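Sarnstead adds fruit and plate sorting sets to its lending shelf

The Sarnstead household library in Drisville will start lending tabletop sorting sets in June, adding a play-kitchen category to a catalog that already runs to 400 items. The first sets pair pretend fruit with plates in different colors, plus a cutting board. They are meant for kindergarten rooms, therapy practices and families.

Gerardo Cocco, who manages the catalog, said the layout was kept plain on purpose. Each fruit gets a plate of its own, and the board stays at the front of the table as a shared work area. "We tried it with everything in one bowl," Cocco said. "It took too long to set up again between turns."

The basic exercise is matching. An apple goes on the green plate and a peach on the pink one. The yellow plate is the place for the banana, which starts each round on the cutting board. In the longer version, users also return the back-row items to fixed spots, including a blue tray and clear containers.

The shelf code for the group is 304. Loans run for 20 days and can be extended once if no one else has asked for the set. Borrowers need a table deep enough for two rows – 40 inches is the recommended minimum – and two small tables pushed together will do. The joint between them should run where no plate has to sit across it.

Gemma Martinelli, who wrote the instruction sheet, said the colors were chosen to be told apart at a glance under ordinary room light. The green plate is paler than the green board, a difference she wanted to keep so that "the green one" never becomes a guess. The sheet refers to the plates by color and to the board by name. Left and right are always given from the seat at the front of the table.

The layout with its plates, fruit and board: 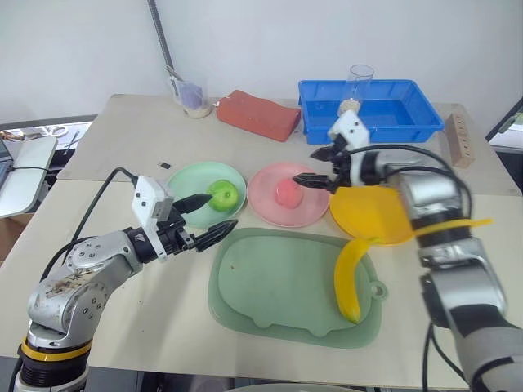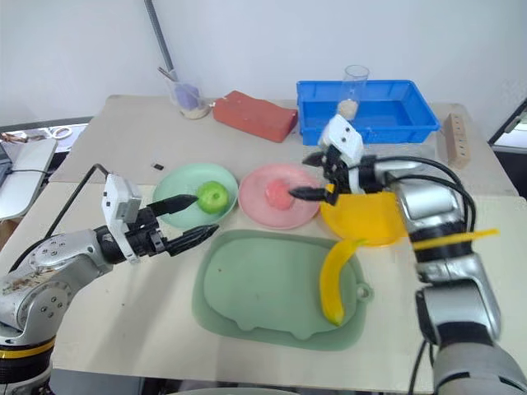
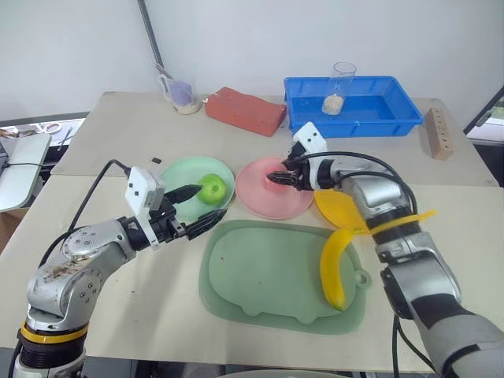
Borrowing and returns

Sets can be reserved at the Sarnstead front desk or by phone. Parts are checked against the packing list at pickup and again on return. Plates and boards should be washed by hand in warm water and dried before packing. Pretend fruit should be wiped with a damp cloth and kept out of the dishwasher.

A missing fruit or plate is charged at replacement cost. Loose fill such as rice or sand is not part of the loan, and any added by the borrower must be emptied out before the set comes back.

A second group, built around cups and measuring tools, is being prepared under the working name Closik. Cattaneo, the firm that packs the sets, has quoted for the storage boxes, and Cocco expects an order once the first returns have been checked.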